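Print this page
E-mail this page

Quarterly progress report to Orkell
Hand-held gripper program, Idine workshop
Monday, March 19, 2018

Summary

We promised you a quarter without surprises and delivered most of one. Recording is behind plan, the Greketti grippers have been through one full recall of our own making, and the person who wrote "low risk" beside cable routing in the last report has been asked to write this one. That would be me.

The fault

The first sign was a batch of recordings in which the gripper reported itself closed while the wearer was plainly holding it open. We blamed the software for a week, as is traditional. The software was blameless, and its author has been gracious about it at a volume we could all hear.

The trouble was in the finger pads. The adhesive under the pad softens when the handle has been running for a long session, and the pad creeps forward until it rubs on the position sensor. The sensor then settles on one value and defends it. On the bench, where we had tested the handle in short bursts, none of this happened. We tested it for 1000 cycles and congratulated ourselves.

Of the recordings made this quarter, 300 carry the bad signal. We have pulled them from the set that went to Fekete and told them why. Roughly half can be repaired from the head camera footage. The rest are gone, and the budget line for re-recording is in the attached sheet, lower than you might fear and higher than we would like.

The safety matter

This one is less amusing. In the second month a cable between a head camera and a handle caught on the corner of a bench while its wearer was turning. The strap did not release. There was no injury beyond a stiff neck and some language, but the strap should have let go and we had assumed it would. Assumed is the word in the incident form, and we have left it there.

Work stopped for 2 days. When it resumed, the following were in place:

Breakaway connectors on every head camera cable. They part under a modest tug, and in the first week they also parted under sneezing. The current batch is stiffer.

A check of pads and connectors before each session, signed by the person wearing the kit.

A time limit on continuous use of a handle. The limit is conservative and unpopular.

Floor stands moved out of the walking lanes, which are now taped. The tape has already been moved once, by whom we do not know, and put back.

Where we stand

All 5 handles have been refitted with mechanically fastened pads. They have run at full session length without the signal freezing, though we would like another month before using the word "fixed" in a document that you keep. Idine has agreed to extend our use of the workshop through July, on existing terms.

What we ask of Orkell

Please approve the revised recording schedule, and release the second payment against the refit in place of the original volume target. We know this is a polite way of asking to be paid for mending something we broke. The alternative was to deliver on time and let Fekete find it — an option we discussed for slightly longer than I am proud of.
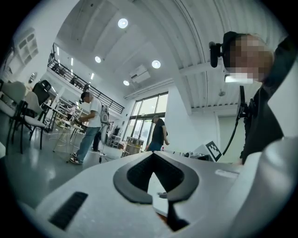 Reply from Orkell: The schedule is approved. On the payment, we will release it once the strap has been tested to failure with the new connectors, by somebody other than the person who wrote "low risk." Please send the pull-force readings with the next report, including the ones from the sneezing week.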